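Recording bathroom tidy-up examples with hand-held grippers

A walkthrough for new demonstrators, by Damián Orozco 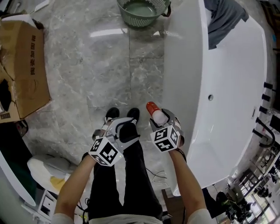 Bathrooms are my favourite place to record! Kitchens get all the attention, but a bathroom gives a learning system shiny surfaces, awkward edges, water and lots of small slippery things, all within a step or two. We use a pair of hand-held grippers, one on each forearm, and a view from the head that takes in both. A small bottle with a coloured cap, like the red-orange one in the right gripper, is a lovely first object, as the cap stands out well from the pale body and you can tell at a glance which way up it is. The task we'll record in this tutorial is the simplest in our Clindex set: pick a bottle up from one place and put it down in another.

What you need

A pair of grippers with their marker cubes fitted
The head camera, charged
A tub or basin, and a few bottles and cloths
Firnex, our recording program, on the laptop
The task card for the session

Before you start

Wipe the marker cubes. I mean it, do this every time. The black and white squares are how we work out where each gripper was and which way it was pointing, and a smear of soap across one face can spoil a whole take. Check that the cubes are tight as well. If one wobbles when you tap it, stop and tighten it, then run the calibration again.

Plain sleeves are best, pushed up or short enough that they don't flop over the cubes. Walk the route once without recording and look for cables on the floor. You'll be staring at your hands, not your feet.

Step 1. Set the start pose

Stand where you can reach both the pick-up spot and the drop spot without shuffling. Hold the grippers out in front of you, open, and look down until both cubes are in view. Press record, then keep still for 2 seconds. Firnex uses that pause to line up the two hands.

Step 2. Pick up the bottle

Move in at an even speed and close the fingers around the body of the bottle. Try not to grab it by the cap, because caps twist. If the first grasp is poor, let go and try again in the same take. Keep those! Catríona Ó Súilleabháin, who trains our models, is always asking for more takes with a fumble and a recovery in them, and they do help.

Step 3. Carry and place

Turn your head with your hands. Most of my early takes were ruined by looking ahead to the drop spot while the gripper sailed out of view. Lower the bottle until it touches, open the fingers fully, and only then draw back. Over a bathtub rim, lift a little higher than you think you need to.

The idle hand should stay open and visible. Don't let it drift behind your leg.

Step 4. End the take

Return to the start pose, wait, and press stop. Mark the take as good, recovered or bad. Bad means a marker was lost or you bumped into something, and a clumsy grasp doesn't count.

Step 5. Change something

Now for the fun part. Shift the bottle, lay it on its side, swap hands, stand at the other end of the tub, add a basin of water nearby. Change one or two things per take and note them on the card. I like to do 15 takes and then have a proper rest, as forearms tire sooner than you'd expect and the movements get sloppy.

If markers keep dropping out

White tubs and polished floors bounce a lot of light about. Turn off the lamp behind you or pull a blind halfway down, and try again. When I recorded at the Flanagan showroom in June, we lost marker after marker until we did this. By the end of the visit we had 690 takes, and 94 per cent of them passed the tracking check.

Uploading

Plug in the camera, choose Send to Trekon and leave the laptop lid open until the bar fills. Your takes will show up under your initials, ready to replay. Do watch a few back, it's the quickest way to improve!

Page updated 10/22/18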